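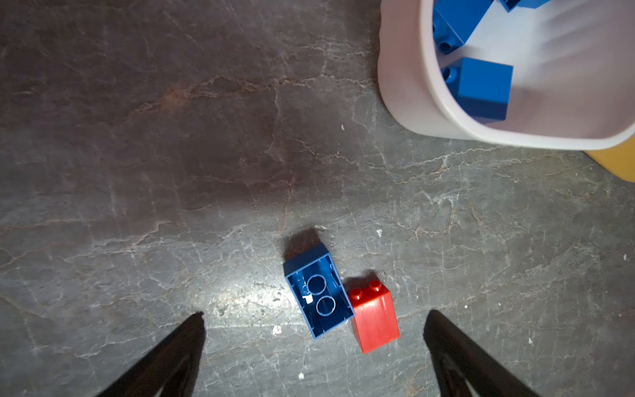 Mwajuma Mosoti asked at the June check-in whether we could please stop calling it "tidying," as the children have started calling it "brick rescue" and the name works much better. So brick rescue it is, and it has been a lovely quarter for it!

Reddale Play Library: progress report to the Mollah Fund
Posted 26/07/2026 by the Reddale play team

Your grant paid for sorting and re-boxing the building bricks that go out on loan. When we started, everything lived in two deep crates and families took home whatever came up in a scoop. We have now sorted 622 bricks by color and size, and 30 sets are ready to borrow (the Stetstead branch has already asked for six of them).

Blue bricks go in a white plastic bin, which sounds like a small thing, but the little ones can see at a glance where a blue one belongs. The big 2x4s are still the favorites. Reds are taking longer – the 2x2s turn up all over the floor at the end of a session, usually next to something blue, and we are still short of enough for the tower sets.

Scuffed bricks stay in. We talked this over with the Ismont group, who had been throwing theirs out, and they have changed their minds too. Only cracked ones get pulled.

Sessions have been so cheerful. We had up to 55 children at the busiest one, and the older kids now check the floor before the lids go on. Next quarter we want to finish the reds, print set cards, and get the Stetstead boxes delivered. We have enough left in the budget for the cards but would like to talk to you about spare lids.

12 shares | 4 comments

Contact us | © Reddale Play Library | Back to top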